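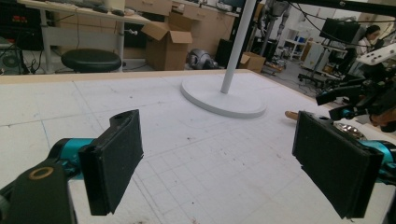

Naming Things Badly: speaker notes
Flercombe local history evening, May 9, 2025

Slot is 23 minutes including questions. Skip the Urton section if they start late, which they will.

OPENING

Thank Elli Tikkanen for the invitation and for the tea. Do not do the joke about the parking lot. It went over poorly in April.

Start with the map. Ask who lives on a street named after a tree. Hands. Ask who has that tree on their street. Fewer hands. Wait for the laugh, and if there isn't one, go on as though I hadn't been waiting.

Main claim, say it slowly: most street names in this town were picked in an afternoon by a man who wanted to go home.

SLIDE 2: THE OLD NAMES

Before the survey, roads were called by where they went. Mill Road went to the mill. Church Road went to the church. Back Road went around the back. Dull, but you could mail a letter.

There were two Mill Roads because there were two mills. People managed this by asking "which mill?" and carrying on with their lives. The county could not stand it.

SLIDE 3: THE RENAMING

The county wanted 138 names and sent a clerk with a list. The list has survived, and it's in the box at the library under "Drainage." I spent most of a winter not looking under "Drainage."

Read out the first ten. They are all trees. Then he runs low on trees and goes to birds. Then presidents, but only the ones he could spell. Pause on "Buchannan Street." Both n's are still on the sign.

The last page is in pencil and seems to be his relatives. We have a Doris Lane, a Little Doris Lane, and a Cousin Court.

SLIDE 4: ESSIEN AVENUE

Slow down here, this one deserves it. Only name on the list with a note beside it: "by request of the residents." Essien ran the dry goods store and gave credit through two bad winters. When the county offered the street Sycamore, the neighbors sent it back with a petition. Iida Kinnunen found the petition in her aunt's piano bench. Ask her to stand if she's here. She will hate this.

One good name out of 138. Let them do the arithmetic.

SLIDE 5: TRILLGATE

There was never a gate. I have looked. There was never a Trill either. The developer's brochure promised 700 homes "in the ancient parish of Trillgate," and the ancient parish was a bean field until the bulldozers came. The streets inside are Trillgate Way, Trillgate Close, Trillgate Rise and Trillgate View. The Rise is flat. The View is of the Close.

(If anyone from the homeowners' association is in the room: say it with affection.)

SLIDE 6: URTON (optional)

Short version: Urton went to numbers and stayed there. Third Street comes after Fifth, on account of the creek. Delivery drivers have been known to weep.

Long version only if asked. It has a lawsuit in it and I get the dates wrong.

CLOSE

The new development out past the feed store needs names by the fall, and there's a form. Anyone can send one in. As of last week the town had received four, and two were from me.

Forms are on the table by the door. Pens too, please give them back.

QUESTIONS I WILL GET

Why isn't my street in the talk? Because it's Elm.

Who was Doris? The clerk's sister, I think. His wife was Margaret, and there is no Margaret anything.

Can we change ours? Yes, with signatures from two thirds of the households and a fee. Also new checks, new license, and explaining it to your mother.

Water before slide 4. Turn the phone off this time.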